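Skilalow Test Room: Progress Report on the Household Robot
Prepared for the Trostano program office
July 2020

Period covered

This report covers work on the Ham unit since the January report. It deals with the setup of the machine, routine maintenance, repairs and money spent. Results from the kitchen tasks are reported separately and are left out except where they affected the upkeep of the machine.

Running hours and availability

The unit was available on most working days. It was down for three stretches, all of them planned except the second, when a wrist cable on the gripper arm began to drop its signal during long reaches. The fault came and went, and it took us longer to find than to fix. We first swapped the controller board, which made no difference, then traced the problem to a connector that had worked loose inside the cable sleeve.

The connector has been replaced with a locking type. The cable now has a second tie point and enough slack for the arm to reach its full extension without pulling. The fault has not come back. We have added the connector to the weekly check and kept the old controller board as a spare.

Setup in the living room

The unit was moved out of the kitchen area and into the living room this period, as agreed in the work plan. The move took longer than we had allowed for. The floor in the kitchen is hard and the living room has dark carpet, so the drive settings that worked in one place did not carry over. On the first day the base stopped short of its marks on nearly every approach. We lowered the top speed, raised the drive current a little and repeated the position checks until the stopping error was back within the limit in the work plan.

The head sensor also had to be set up again. The room is kept fairly dim for this series, and the exposure values from the kitchen gave a noisy image. New values are saved under their own profile in Nando, the settings tool, so that either room can be loaded without typing anything in by hand. The old practice of keeping values on a paper sheet has ended.

Routine maintenance

The weekly check takes roughly 40 minutes and is done with the unit powered down, apart from the last step. It now runs in this order:

Wipe the sensor window and the head shell with a dry cloth.
Inspect the arm links and finger joints for play.
Check the wrist connector and both tie points.
Clear carpet fiber from the drive wheels.
Power up, send the arm to its home position and compare the joint readings with the log.

Wheel cleaning used to be a monthly job. On carpet it has to be weekly. Fiber builds up on the axle faster than we expected, and one wheel was noticeably stiff by the end of the second week. The finger pads were changed once. They were worn on the inner face but still usable, and we will try a longer interval with the new set.

Reach and clearance

Cookware is being used in the living room so that the same objects appear in both rooms. The arm must be able to come in over the back of the sofa without touching the cushions, and the clearance settings in Nando were adjusted for this. We raised the travel height and slowed the first part of the downward move. The glass lid is handled under the slower profile only.
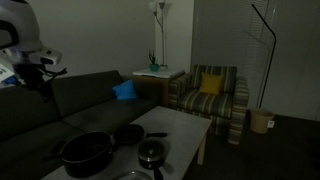

Ham unit with the arm over the back of the sofa and the cookware on the coffee table.

Spending

Maintenance spending for the period was $3,654. The largest item was the replacement controller board, followed by the cable and connectors. We stayed within the maintenance line and do not ask for any change to it. A spare set of drive wheels has been ordered and will be charged to the next period.

Open items

The home position drifts slightly after long sessions. It is within limits, but we would like to know the cause before the next series starts. We plan to log the shoulder joint temperature along with the position readings.

The battery is holding less charge than it did in January. It still lasts through a normal session — a replacement can wait until the fall, and a quote has been requested.

The Nando profiles are backed up to the project drive after each change. Access for the program office has been set up and the login details were sent separately.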